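Wednesday, September 30, 2026
By Jurgita Baranauskienė
1 min read

We use cookies to improve this site. Accept | Manage

Fascia, north side

Removed the old drip edge. Rot in the fascia runs 42 inches from the corner, deeper at the bottom. Cut back to the nearest rafter tail and primed the end grain.
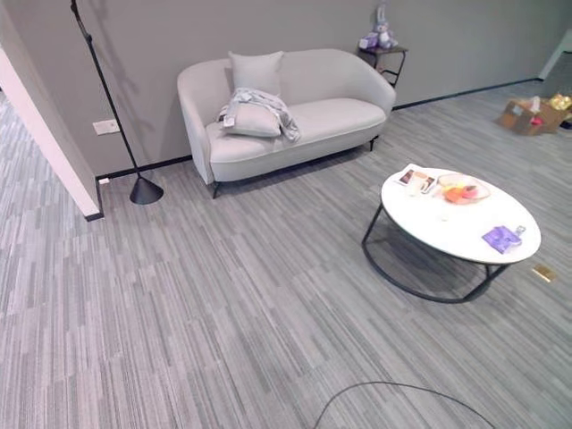

Replacement board is cedar, ripped to match. Zlatko Zupan held the far end while I set the screws. Gap at the scarf joint is tight enough to caulk. Wellton delivered 78 feet of flashing, all in the wrong color. Called; exchange is set for next week.

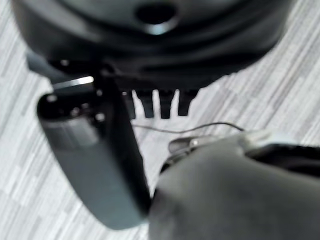 Soffit vents

Two vents painted shut. Cleared one with a putty knife. The other needs a new screen. Second coat on the fascia tomorrow if the dew is off by ten.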